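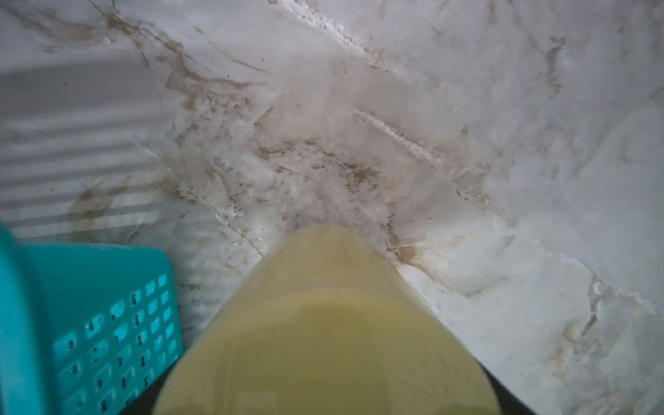 Teaching by hand: your questions

Print | E-mail

How many times must I show the task?
For wiping a marbled surface with brown stains we ask for 60 showings. Simple tasks, like moving a basket, need fewer.

Can I hold the arm, or must I use the remote?
Both are possible. In the Killow kit you choose the way in menu 2 - please do not change it in the middle of a task.

Should I clean the surface before I start?
No. The robot must learn on the same dirt that it will meet later.

What if I make a mistake?
Press Stop, wait 3 seconds and begin again. The bad showing is deleted.

Print | E-mail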